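3. How I ran the kitchen survey

3.1 Finding the households

I wanted to know why people stick patterned contact paper on tables that were perfectly fine to begin with. My mother did it, my aunt did it, and when I moved to Tindport I found that half my street had done it too! So I put a note in the window of the hardware store and another on the board at the Toivonen laundromat, and waited. I got 40 households in the end, which was more than I could comfortably visit on my own (I don't drive, and the Loltetcombe bus is a bus in name only). Everyone got the same short form and the same offer of a free roll in a pattern of their choice, up to 300 centimeters long.

I should say that I'm not a neutral party. I like the stuff. I've covered shelves, a trunk and the inside of a closet door with it, and I went into these kitchens hoping to meet people who felt the same way. A reader who wants a colder eye on the subject should keep that in mind when they get to the interview quotes in Section 4.

3.2 Sorting the patterns

My first plan was to sort by color, and it fell apart in the second kitchen. A gray marble and a cream marble are the same thing to the people who buy them, while a gray marble and a gray brick are miles apart. So I sorted by what the pattern is pretending to be: stone, wood, tile, cloth, or nothing at all (dots, lemons, little sailboats). Marble gets its own group inside stone, and Figure 1 has a tabletop covered in that kind of paper. I kept the old Fistent pattern cards next to me while I sorted, and when a paper could go either way I asked the owner what they called it and went with that. One man called his "the airport," and I put it under stone after some thought.
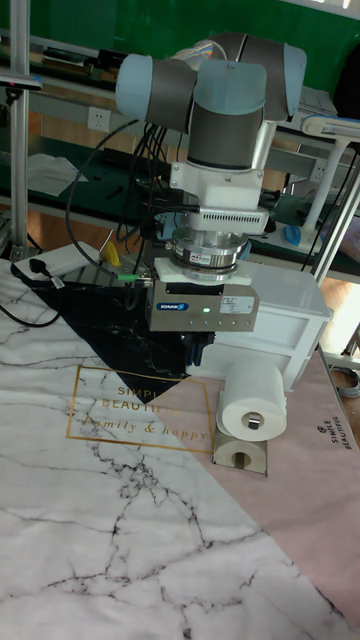

Figure 1. Marble-patterned contact paper on a tabletop, with a robot arm and gripper above it.

3.3 Asking about wear

The wear questions gave me the most trouble. I had asked people to score their table from "like new" to "worn out," and they simply wouldn't do it. They told me stories instead – the hot pan, the nephew with the craft knife, the corner that lifts every summer and gets pressed down again with a thumb. I dropped the score after 2 weeks and wrote the stories down, then went back over them at home and marked each one as heat, cutting, water or peeling. Plenty of tables got more than one mark. Where a story didn't fit anywhere I left it whole, and those are printed in the appendix in the order I heard them.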